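Old office tower, both memory slots empty: fill them or strip it for parts?

yeoman54
Posted in Wandum Hardware Swap, April

Picked up a black desktop tower from the Pundau tip shop. Paid 35 bucks, and the bloke threw in a power cord like he was doing me a favour. Somebody has already been through and had the RAM out. Plan is to put memory in it and make it a file box for the shed. Talk me out of it.

Chia-jung Tse
Not going to talk you out of it. Two sticks of used memory costs less than lunch. Check what type the board takes before you buy, because I have a drawer full of the other type.

gristle_300
I'll talk you out of it. An old tower idling in a shed all year is a heater with a power bill. Pull the supply and the drive cage and put the rest in e-waste. My neighbour spent 600 on "free" computers last year and now he has a carport full of them and nowhere to put the car.

yeoman54
The shed could use a heater, mate.

gristle_300
Suit yourself. Is the CPU even in it?

yeoman54
Heat spreader is there in the socket with the bracket over it. Power supply's there too, and the blue plastic bits on the drive bays haven't snapped, so I'm calling it mint. Side panel off:

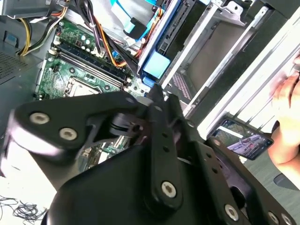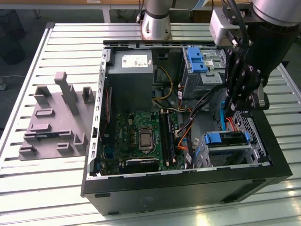
Ignacio Okafor
Before you spend anything, put a new coin cell on the board and go over the capacitors with a torch. Any bulging tops, I'm with gristle. If they're flat, get one stick from Wonness, try it in each slot, and buy the second when it posts. And tie those cables back if you're adding a fan.

gristle_300
First time anyone here has been with me. Screenshotting it.

yeoman54
One stick ordered. Shed remains cold.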